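Kunance Evening Courses: Looking After Shared Rooms
Handout 8: Shine, and what it hides
Tutor: Rok Nikolaidis

Last session we went through the Kazemi checklist, and several of you liked it more than I do. It has 13 lines, and 8 of them ask whether a thing "looks clean." I have doubts about that question, so bring them with you when you read.

1. Stainless steel

Polished steel repeats whatever is near it. A tray can seem dirty when it is showing you the floor, and it can seem spotless when a strip of glare is sitting on top of the marks. The checklist wants one look, straight down. Tilt the tray, look again, and run a dry finger under the rolled rim, where the shadow makes your eyes close to useless.
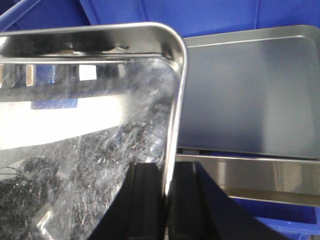 Fig. 1. Stainless steel tray, tilted. Speckled reflections, streaks and scratches.

Scratches are wear, and the checklist has no box for wear. The Tristgate manual says to polish them out. I have yet to see that done well by hand.

2. Plants and corners

A big plant is supposed to make a room feel cared for. Maybe. It also covers a good piece of floor, and people mop up to the leaves and stop. Glossy leaves are a poor guide too, as a pale patch may be dust or only light. Wipe one and find out. 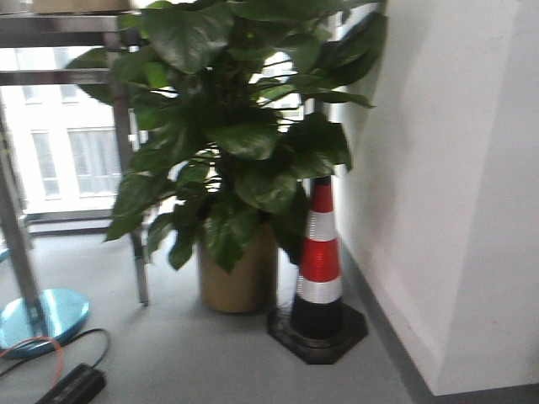

Fig. 2. Large potted plant by a white wall, with a striped traffic cone beside the pot.

A cone is meant to warn people. Under foliage, with its tip up among the leaves, how much warning does it give? The Etville notes count any cone on the floor as "in place." I would want to know who can see it from the door.

For next time: pick two lines from the checklist and rewrite them so that a person could fail them. Half a page is plenty.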